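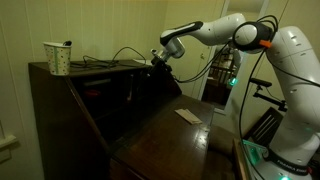 Secretary desk with the flap down, paper cup up top, napkin on the writing surface.

Drop-front desks: your questions
Last updated August 24, 2024

Do you take old secretary desks?
Yes. Any age, any finish. Email first with measurements, we're short on floor space at the Brullbridge shop until January.

How much can I put on the open flap?
Paper, a laptop, your elbows. Don't lean your full weight on it and never sit on it. We've rehung 13 flaps this year, most of them sat on.

Can I set a drink on it?
On the flap, no. Dark glossy finishes show every ring. If you must, coaster. A folded napkin is ok for a cookie, not for a hot mug, heat goes right through.

I already have a white ring. Now what?
Leave it alone for 2 days, sometimes it fades. Still there? Try a little Soler paste on a soft cloth, light pressure, with the grain. Test inside a drawer first. No toothpaste please.

What about the top?
Fine for light stuff. Paper cup of pens, small lamp. Keep tall things toward the back so they dont go over when you drop the flap.

Cables?
Everyone asks. Old desks weren't made for them. Run them along the top and down the back, leave some slack, and don't close the flap on a cord. It'll dent the edge and wreck the cord too. Evlow clips hold ok on bare wood but pull them off slowly.

Will you drill a cable hole for me?
Modern desks, yes, 8 dollars a hole. Antiques, ask Kgomotso Ndlovu in the workshop. She will probaly say no.

My flap won't stay level.
Usually the supports or a loose hinge screw. Close it, empty it, check the screws. If the hole is stripped, stop and bring it in.

How often should I wax?
Every 6 months is plenty. More just builds up and goes cloudy.

Do you sell replacement locks and keys?
Locks yes, Gendik ones, most sizes. Keys only if you bring us the lock.

Delivery?
Local only, weekdays. Take everything out of the desk before we come, the little drawers too.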